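Home | Boards | Builds and Making | Unanswered | Sign in

Brush bot – strokes come out fat at the start, how do you dip less?

Liesbeth Dierckx

Two arm build on a table in our shared workshop at Drimham, trying to get it to do calligraphy. Arms are secondhand, control software is my own mess (called it Plerex, dont ask). Picking up the big brush is fine now, took 21 goes to get the grip angle. Problem is the dip. Goes into the dish, comes out, first stroke is a blob and by the third it's scratchy. Felt is covered in grey smudges from all the tries. Dip depth is a fixed height above the table, nothing clever. Same brush each time.

Do I need a force sensor or am I missing something simple? Open evening is a Tuesday in June so not loads of time. Pics of the table, dish is the one near the front.

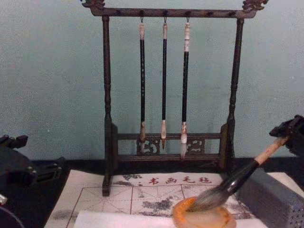
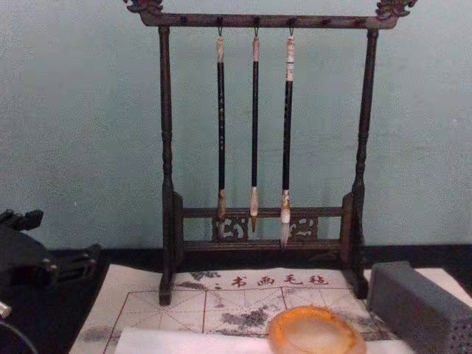

The rack, felt and dish. Brush in the dish in the first one.

Els Van den Broek

No force sensor needed for this imo. Couple of things

– fixed height is your trouble. If the paper or felt rucks up under the dish then the dish moves up and your number is wrong. Tape the dish down, or stick it on a bit of flat board and measure from that.
– wipe on the rim. Lift, move sideways till the bristles touch the edge, drag slowly, turn the brush a bit, drag again. Mine does 6 wipes, probably too many but it works.
– go in less. Tip only, not the whole head. A big brush holds far more than you'd think.

Also redip by stroke length and not by number of strokes. I keep a running total in mm and send it back to the dish when it's over the limit, mine is 2,000 but thats a smaller brush on different paper so start lower. Did all this on the Kindard build last year, happy to send the code, its ugly.

Check the brush isn't slipping round in the gripper too. Strip of rubber inside the fingers sorted mine.

Sokol

just use a brush pen, no dish no problem. Had one going for roughly 9 months

Home | Boards | Back to Builds and Making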